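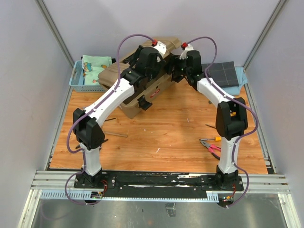

Chiyo Wada wrote that the first thing to check on any hard case with a lid that won't sit flat is whether something inside is standing proud of the rim, and that most people skip straight to blaming the latches. I read that in the thread on tackle boxes and tried it, so please don't send me back there. My box does the same thing empty.

It's a tan plastic toolbox, the hard-shell kind. I keep sockets, bits and a few boxes of screws in it. I bought it used in Kisgate in November. When I close the lid, one end comes down fine and the other stays up a little, and I have to lean on it before the latch will catch. Once it's latched it stays latched. I'd like to be able to close it with one hand. Is this a hinge problem or a seal problem, and is it worth fixing? A new one the same size is 4000 yen at the store near me, so I don't want to spend much.

Yasuo Kuroda

---

**Tomoyo Nagano**

Could be either. Do the paper test first. Cut a strip of ordinary printer paper, lay it across the rim, close and latch the lid, and pull. Go all the way along the front and then both ends. Where the paper slides out easily the lid isn't pressing. Where it tears or won't move, it's pressing too hard. Mark the tight spots with pencil.

If the tight spots are near the hinge side, look at the seal there before anything else. On used boxes the seal has often been pulled out for cleaning and pushed back in with a bit of stretch, so there is extra length bunched up in one corner. That corner holds the lid open.

To reseat it:

- Pull the seal out of the groove, starting at the join.
- Wipe the groove with a damp cloth and an old toothbrush. Grit in the bottom does the same thing as a bunched seal.
- Let it dry.
- Press the seal in at the four corners first, then the middle of each side, then fill in between. Don't pull it along as you go.
- Close the lid, latch it, and leave it overnight.

If yours is glued in, leave it alone and just clean it. I wouldn't cut it.

I did this on a Sugawara box that had been in a shed for years and it went from needing my knee to closing normally. It took most of an evening – the drying was the slow part.

---

**Kumiko Hosoda**

just sit on it

---

**Yuzuki Kawaguchi**

Tomoyo's test is good. I'd add the hinge, which you can check in a minute.
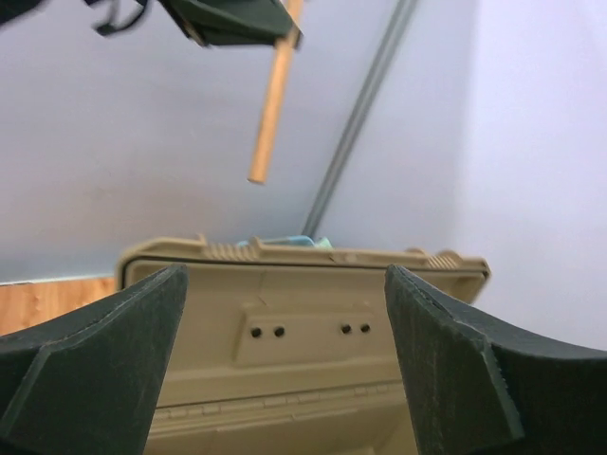

Open the lid halfway, hold the body still with one hand, and try to move the lid left and right. A little play is normal. If one end moves and the other doesn't, the pin has walked out on the loose side. Tap it back with a small hammer and a piece of scrap wood. If the plastic around the pin has cracked, no amount of seal work will help and I'd buy the new box.

Also check for warping. Take everything out, set the box on a flat table and press on each corner in turn. If it rocks, the body is twisted. That happens when a box is stored full with something heavy on one end. I had one go that way in the back of a car over a summer. You can sometimes bring it back by keeping it latched and level with the weight spread evenly, but it takes weeks and doesn't always work.

For the seal itself, a very thin wipe of silicone grease helps the lid settle. I use the small Tuter tube, 1000 yen, and it has lasted me through every case I own. Don't use cooking oil or anything petroleum based on it.

Put the sockets in the middle when you repack it, and the screws on either side.

---

**Yasuo Kuroda**

Did the paper test. Loose along the whole front, tight in the back corner on the high end. The seal was bunched there like Tomoyo said, and there was a fair amount of sawdust in the groove. Hinge is fine and it doesn't rock. It's reseated and latched now and I'll check it in the morning.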